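关于我们

Joltton 是一家做节日装饰和小礼品的公司，办公室和仓库都在 Ivdale。我们卖的东西不大：挂在窗边的木片、布做的小鸟、圣诞花环、秋天放在门口的草编南瓜，还有生日用的纸拉花。多数产品由我们自己画图，然后交给几家合作多年的小工坊制作。

公司的创办人是 Afaf Aoun。她来到 Ivdale 的时候，中文说得还不太流利，做生意的经验也很少。她先在 Lukáč 的木工坊里帮忙包装，晚上在家里画图样。第一批产品是四种颜色的小木鸟，用麻绳挂起来，拿到三月的春季集市上去卖。那一次一共带去 330 只，回家的时候箱子里还剩下十几只，其中大部分是灰色的。后来我们把灰色改得浅了一点，这个颜色到现在还在目录里面。

现在我们的目录里有 1,556 种产品，按季节分成春、夏、秋、冬四个部分，另外有一个部分是不分季节的，例如新家礼物和婴儿房的挂饰。我们每年更新目录两次。老的款式，如果还有客人在问，我们一般会继续做下去，哪怕每年只做一小箱。

我们和谁一起工作

木制的产品主要来自 Lukáč。他们的工坊不大，切割、打磨和上色都在同一个院子里完成。布制的产品和刺绣由 Zernulo 负责，他们特别擅长做很小的东西，比如只有拇指那么大的兔子。我们和这两家的合作都是从口头约定开始的，后来才有了正式的合同。每一个新图样，我们先做一件样品，挂在办公室里看两个星期。有的图样在纸上很漂亮，挂起来以后总是转到背面去，这样的就要重新考虑挂绳的位置。

颜色是我们讨论得最多的事情。同样一种绿色，涂在椴木上和涂在桦木上，效果有明显的差别。所以我们的色卡都是直接涂在木片上的，每一片背面写着编号和日期。如果您收到的产品和网页上的颜色有一点不同，请写信告诉我们，我们会拿色卡来核对。 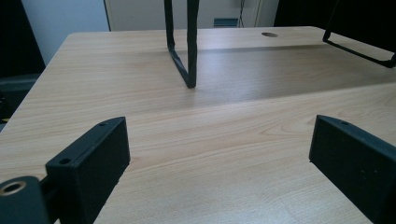 浅色木纹桌面

关于包装，我们使用再生纸盒和棉纸，不用塑料泡沫。易碎的产品放在双层盒子里。礼品卡可以代写，请在订单的备注里写清楚内容，最好不超过五十个字，因为卡片的尺寸比较小。代写的语言有中文、英文和阿拉伯文。阿拉伯文的卡片由 Afaf 本人来写，有时候需要多等一天。

批发和定制

我们也向花店、书店、咖啡馆和酒店供货。批发的起订量按照款式来计算，详细的价格表可以通过邮件索取。定制产品（例如加上店名或者活动日期）的起订量是 1,000 件，达到 2,000 件的时候，我们免收制版的费用。定制需要的时间比较长，从确认样品到发货一般是六个星期，复活节和圣诞节以前还要更长一些。今年秋冬目录的预订截止到 5月26日，在这以后收到的订单，我们也会尽量安排，不过颜色的选择可能会少一些。

退换和修理

收到货物以后三十天以内，没有使用过的产品可以退换。定制产品不能退，但是如果有质量的问题，我们会重新制作。挂绳断了、木片掉漆这一类小毛病，可以寄回来修理，我们只收邮费。有一位客人把用了七年的花环寄来换丝带，原来的那种丝带已经停产了，我们找到了一种很接近的，她选了稍微宽一点的。

参观

我们的展示间在办公室的一楼，可以看到当季的全部产品和一部分老款式。来以前请先通过邮件预约，展示间比较小，一次最多接待六位客人。如果您想看布制的样品，请在预约的时候说明，它们平时收在抽屉里，怕晒。孩子可以一起来，矮的那一排架子上的东西都可以用手摸。

有关订单、合作或者图样的问题，请使用本网站的联系表格。我们一般在两个工作日以内回复。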